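Home Articles Issues Authors Subscribe
Filed under: Household Studies, Storage and Sorting
Published 22/08/2019

3.2 Wear and residue in shared bins

The second part of the study looked at the bins themselves. Most earlier work on household sorting treats the container as a fixed thing and records only what goes into it. We wanted to know whether the state of a bin changes how people use it, and in particular whether a worn bin attracts a different mix of small goods from a clean one.

Bins were placed in 17 homes in the Hitum district and left there for 30 weeks. Each home received a pair, set one behind the other on a low wood surface. Residents were told to put in any small item that had no settled place in the house. They were given no list of categories. Items were logged by two coders (Sison and Wendt), who worked apart and then compared their sheets. In all, 434 items were logged. Where the coders could not agree on what an item was, it was entered as "unnamed" and kept in the totals.

Wear was scored on a scale from zero to 5, separately for the bottom and for each inner wall. A score of zero meant no marks that could be seen at arm's length. A score of 5 meant that the original surface was gone over more than half of the part being scored. Scoring was done by Marulanda and repeated in March by Ríos, who had not seen the first scores.

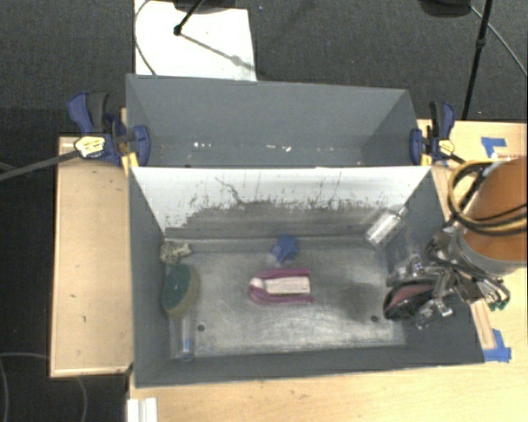
Figure 3. Wear on the inner surfaces, with mixed contents.

Wall scores were harder to agree on than bottom scores. Scratches on a flat bottom tend to be spread out, and both scorers gave nearly the same values for them. Walls wear unevenly, and a single number hides a good deal. The white sloping panel in Figure 3 is still bright along its upper part, while the lower part has gone gray with a ragged border, and a thin branching scratch runs down left of center. The two scorers differed by two points on walls of this kind. We kept both values and used the mean, but we would score upper and lower halves separately in any later work.

The contents followed a pattern that the residents themselves had not noticed. Cleaning tools were placed against a wall or in a corner more often than other goods, as with the sponge head and its clear handle on the left in Figure 3. Packaging also ended up at the sides. Small solid items stayed on the open bottom, where they could be seen from above. Najjar has suggested that people drop small things and lean long ones, and the logs are in line with this — though we did not record how each item was put in.

There was no clear link between wear score and the share of unnamed items. Homes with badly worn bins did report wiping them less often. This may only mean that a scuffed surface looks the same before and after cleaning, and two residents said as much in the closing interviews.

Next: 3.3 Closing interviews
Shares 30 | Comments 5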